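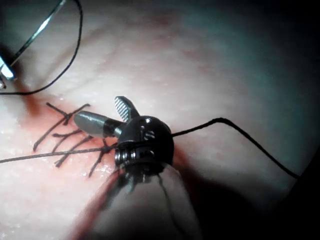
Pontos separados, almofada sintética e fio preto: como a Movine prepara o treino de sutura

Lenuța Chiriac coordena o laboratório de simulação cirúrgica da Movine e passa a maior parte da manhã a tratar de material. Antes de cada turno verifica as almofadas de tecido sintético, substitui as gastas e corta o fio. «O formando repara no instrumento. Eu reparo na almofada», diz. «Se o bordo da incisão cede, o exercício deixa de medir seja o que for.»

As almofadas vêm da Raudsepp, em placas claras que se guardam em recipiente fechado. A superfície é humedecida antes do uso. Seca, explica Chiriac, a placa agarra a agulha e obriga a uma força que falseia a passagem. O fabrico mudou em agosto e a nova camada superior rasga menos junto ao ponto de entrada, embora recupere mais devagar depois de comprimida.

O módulo inicial é dedicado ao ponto simples separado. Žydrūnas Urbonaitė, instrutor, prefere-o à sutura contínua para quem começa. «Cada ponto é avaliado sozinho. Se um fica mal, corta-se e repete-se, e a linha restante mantém a tensão.» Pede distâncias iguais aos dois bordos e pontas curtas, mas não rentes. «Uma ponta demasiado curta desfaz o nó. Uma demasiado longa entra no ponto seguinte.»

O fio usado é preto. Sobre o tecido claro, o contraste permite seguir a laçada em volta da pinça e perceber cedo uma dobra. Urbonaitė insiste na gestão da ponta longa, que considera o erro mais frequente. «Olham para as garras e esquecem o fio atrás do punho. Quando puxam, a volta já está presa no sítio errado.» A correção que ensina é lenta: abrir, recuar, libertar a volta, recomeçar.

A avaliação faz-se em 3 sessões. Na primeira conta apenas a colocação dos pontos; nas outras entram a tensão e o nó. O laboratório de Grukthorpe, que segue o mesmo programa, acrescenta um limite de tempo. Chiriac não o adotou. «Com cronómetro apertam demais, e o bordo fica franzido.»

Cada placa serve 2 formandos, um por face. No fim são arquivadas com etiqueta; a última da série anterior tem o número 722. Urbonaitė consulta-as quando há reclamações de nota. «Ponho a placa na mesa e discutimos o terceiro ponto, ou o quarto. Costuma bastar.»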